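From: Kinga Jakab
To: bookbinding list
Date: March 6, 2025
Subject: Re: Cover cloth for the parish registers

> We have 337 volumes to rebind and the old supplier has closed.
> Does anyone have experience with the Dimberg cloth? The sample
> looks fine but I worry about how it takes glue. Also, is it worth
> paying for the wider roll?

I used Dimberg on a run of ledgers last August and would use it again, with a few cautions.

It is thinner than what you are used to, so paste will come through if you put it on the cloth. Put it on the board instead, thin, and rub down through paper. I use Flatex at the strength on the tub. Wheat paste was too wet for it and I lost 3 covers before I switched.

On color, ask for a cutting from the same batch you will be sent. The dark reds vary a lot. My second roll was browner than the first and I had to split the set between two shelves.
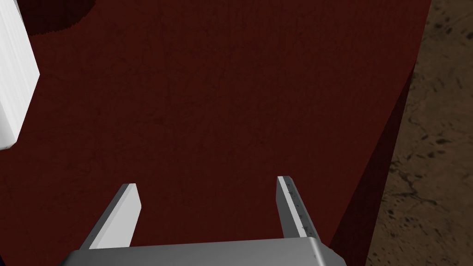
Dark red with a light mottle, close to the shade I would pick for registers.

As for the wider roll, it depends on your page size. If most of the volumes are the tall ones you mentioned in January, the narrow roll wastes a strip down every cover. I paid 2,835 for the wide one, delivered from Prullport, and had enough left over for spine labels and two boxes.

Grain direction matters more than the sales sheet suggests. Run it head to tail. I did one batch crosswise to save cloth and the boards pulled within a month — all of those had to be done again.

I can mail you some offcuts if you send an address off list.

Kinga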